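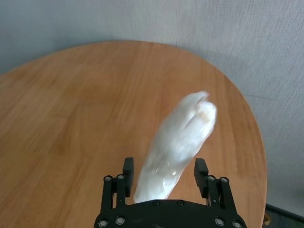 Figure 3. Wrist view of the open two-finger gripper and a soft white item on the round table.

Filed under: Work & Automation / Field Studies

4. Changes in the handling task

4.1 Task division before and after installation

Before the arm was installed, handling of soft items at the Prerkness site was a single job done by one person from start to finish. The handler took an item from the intake tray, laid it on the table, turned it as needed, judged its condition, and placed it in one of three output trays. Site documents describe this as one step with one time allowance. In the interviews, none of the 14 handlers described it as one step. Most of them separated a first touch, in which the item is straightened and its stiffness is felt, from the judgment that follows. Several said that the first touch usually settled the judgment, and that the time spent looking at the item was mainly a check.

The arm took over the pick and the transfer. The judgment stayed with the handlers, who now make it from a screen at the side of the cell or by leaning in over the table between cycles. Kulitz, the operating company, described this in its internal plan as a transfer of "manual load" with "inspection unchanged." Our observations do not support the second half of that description. Inspection was still assigned to the same people and recorded on the same form, but the information available to them had changed. Stiffness, tackiness and weight were no longer felt directly on most items.

Handlers responded in different ways. One group asked for and received permission to touch items on the table before the arm was released. A second group worked from the screen and sent more items to the recheck tray. The remaining handlers moved between the two practices depending on how full the intake tray was. These groups did not line up with years of service, and they did not line up with shift.

4.2 Interventions during the pick

An intervention was coded whenever a handler paused the arm, repositioned an item by hand, or took over the item completely. Over the observation period 1155 interventions were coded from the cell log and matched to the observers' notes. Pauses with no matching note were left out. Pauses made by the cell itself, such as those that follow a loss of grip force, were coded only if a handler then touched the item.

Interventions fell into three classes. In the first, the handler corrected the position of the item before the fingers closed. In the second, the fingers had closed but the handler judged that the item was held badly. In the third, the handler removed the item from the cycle and processed it by hand. The classes are uneven in what they ask of the person. A position correction is short and requires little attention afterward. A removal requires the handler to clear the cell, complete the item, enter a reason code, and restart the cycle.

The geometry of the gripper accounts for a large part of the first class. With the fingers fully open there is a wide gap between the pads, and a long item can enter that gap at an angle. Closing on an angled item tends to rotate it before it is lifted. Handlers learned to anticipate the rotation and corrected for it in advance, usually by turning the item a little past the direction they wanted. This was not part of the training material. It was passed from handler to handler during shift overlap, and two versions of it were in use at the same time - one for items with an even thickness and one for items with a clear narrow end. 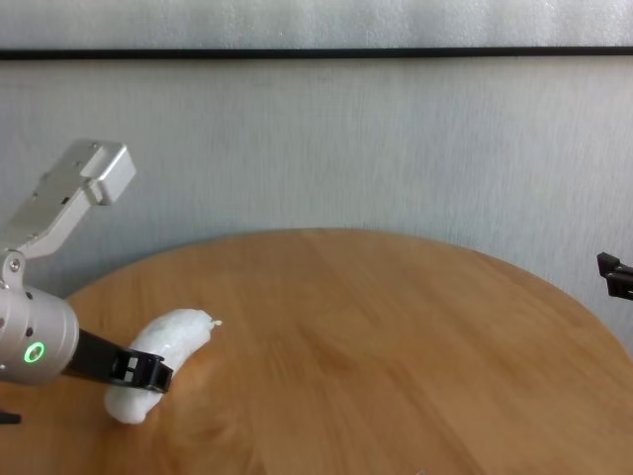 The second class is more difficult to attribute. A soft item gives way under the pad, and from the side it is often unclear whether the deformation is acceptable. The cell reports grip force, but handlers rarely consulted the value. They relied on the outline of the item near the fingertip and on how much of it sagged below the point of contact when it left the table. In the interviews, they described this as watching the item and ignoring the arm. New operators were told the opposite in the supplier's course, which directs attention to the arm's path and status light.

The difference matters for how time is counted. The scheduling system in use at the site, Zeletti, treats a handler as occupied only when the cell is paused. Time spent watching a hold that turns out to be sound is recorded as idle. On the shifts we observed, handlers whose records showed the most idle time included those who intervened earliest and produced the fewest removals. Raed Azar, the shift lead during the study, kept a separate paper tally for part of the period and used it when he discussed performance with the site office. The tally was later dropped when he moved to intake planning.

4.3 Changes in pace and position

Pace was the subject most often raised without prompting. Under manual handling, a person could slow down on a difficult item and recover the time on the next few. The arm runs at a constant speed, and a difficult item is dealt with inside the cycle or taken out of it. Handlers reported that this made the easy items tiring. The period between interventions was too short to do anything else and too long to hold full attention with comfort.

Position at the table also changed. Handlers had formerly moved around it and used its full surface. The round top was kept when the cell was set up, in part to preserve access from more than one side, but the reach of the arm leaves one sector that is comfortable to work from. Two people can stand there only if one of them is behind the other. Before installation, second opinions were given across the table. They are now given at the screen, after the fact, or skipped. Handlers on the later shift, who more often worked alone, reported this as a smaller loss than those on the early shift.

The height of the table was not altered. Leaning in to touch an item before release puts the upper body further forward than the manual task did, and the longer-armed handlers were more willing to do it. We did not take posture measurements and make no claim here about strain. We note only that the practice that kept the most information in the hands of the handlers was also the one that was physically easiest for some of them and hardest for others.

4.4 Reason codes and the record of skill

Each removal required a reason code chosen from a list supplied by Hourani, the integrator. The list was written for rigid parts and was carried over with small edits. It has codes for a missing item, a wrong item, a collision and a sensor fault. It has no code for an item that is too soft at one end, or one that sticks slightly to the tabletop, or one that folds when lifted. In such cases handlers used "other" or "wrong item," and which of the two they chose was a matter of local habit. In July the site office reviewed the codes and asked intake to explain the number of wrong items. Intake had no such errors on record.

A revised list was drafted by three handlers and the shift lead. It added codes for softness, sticking and folding, and it allowed a short free-text entry. The revised list came into use on Sunday, October 7, 2018, at the start of the early shift. Entries made before that date cannot be recoded with confidence, and for this reason removals are treated as a single class in the analysis in Section 5.

The free-text field was used more than the site office had expected. Many entries are a few words long and refer to where on the item the hold should have been taken. Read in sequence, they form a partial account of how the items behave, which until then had existed only in the handlers' practice. Ownership of this material was not settled during the study. Kulitz regards it as operating data. The handlers we spoke to were divided - some wanted it used to adjust the grip positions, and others asked what their role at the table would be once the adjustments had been made. The question was raised at two shift meetings and was carried forward both times.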